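3.2 Keeping the ginger bug alive

I started the ginger bug in March, in my kitchen in Poltport, and I'll be the first to say I babied it. Every morning it got a spoonful of grated ginger and a spoonful of sugar, and by day 4 it was fizzing like mad (I may have cheered!). The starter went into 203 small bottles of ginger beer, split between plain white sugar and dark brown sugar, and every bottle sat at room temperature until I opened it.
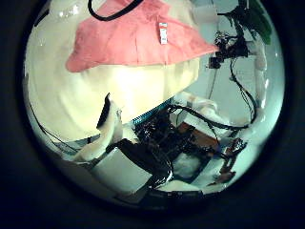

Tyra Amundsen thought I was feeding it too much. Her own bug at Sendville lives on half the sugar, she told me, and it only goes flat when she forgets the ginger, so she'd look at the yeast on the peel before blaming the sweet stuff. Fair point, and I went back and ran a batch her way. It was slower to get going but just as lively by the end.

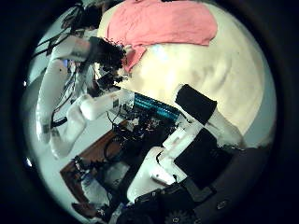

Figure 3. Pink cloth on a cream-colored surface.

The brown sugar bottles surprised me. I figured the molasses would give the yeast a bit of extra food and they'd race ahead, and for the first couple of days they did. Then the white sugar bottles caught up, and when I ran the pressure readings side by side (724 readings in all, my poor notebook) I couldn't pull the two groups apart. What I could tell apart was the taste, with the brown sugar ones coming out darker and
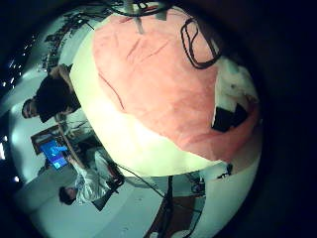 a little bitter, sort of like burnt toast with ginger on it. I liked that. Clifford Charbonneau did not, and he marked every one of them down on the tasting sheet, which I've left in the totals because a grumpy score is still a score.

Peel mattered more than I expected. Batches made with peeled ginger sat there doing next to nothing, while the unpeeled ones bubbled right along on the same shelf, same water, same 200 grams of sugar per batch. 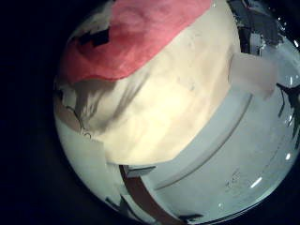 Can you rescue a bug that has stopped bubbling? Often you can, by stirring in fresh unpeeled ginger and a little sugar every day and keeping it somewhere warm. Mine from the Blackwood ginger came back that way after I'd nearly poured it down the sink, and I used it for the last round of bottles.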